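Garnus is a simulated tabletop kit for collecting pick-and-place examples, and we love how much learning you can get out of one marker and one mesh cup!
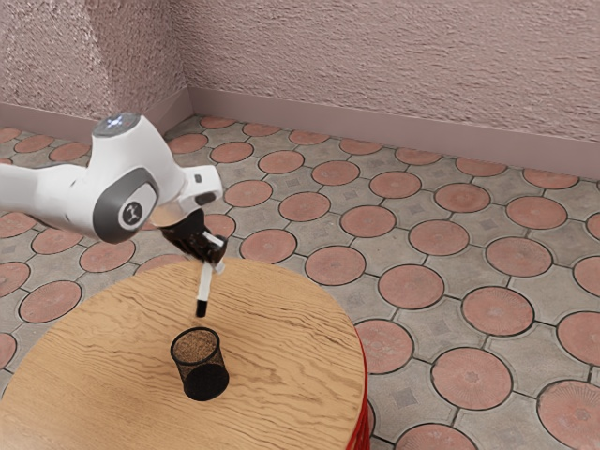
### Category: Demonstration Kits

The starter pack comes with 400 recorded runs of the marker task. You drive the arm yourself, and every joint angle and gripper command is saved as you go. Mess one up? Keep it and tag it – missed placements are handy later on.
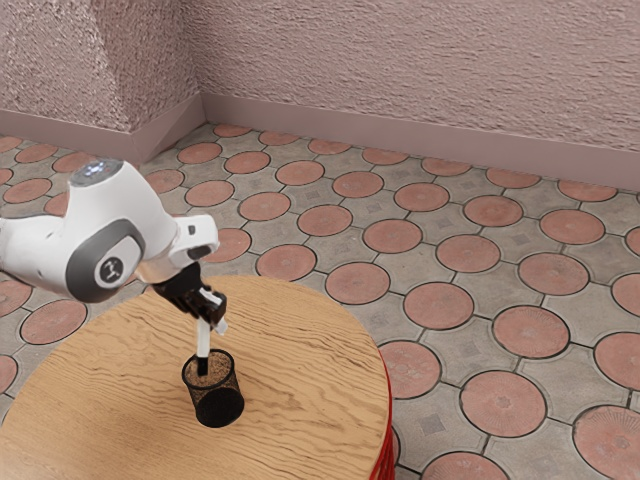 Swapping rooms takes 2 clicks, so you can replay the same motion over new floors and walls (Bergþóra Nørgaard on our team has built 40 of them, and they're a blast to flip through).

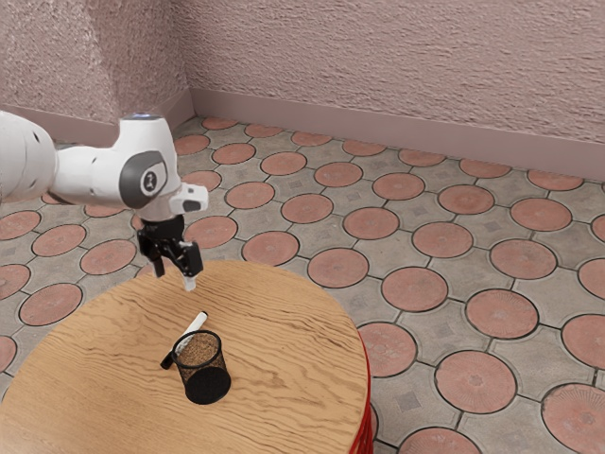

**Can I add my own recordings to the starter pack?**

Any run saved in Garnus can be merged into it, and your tags come along too.

Item no. 2462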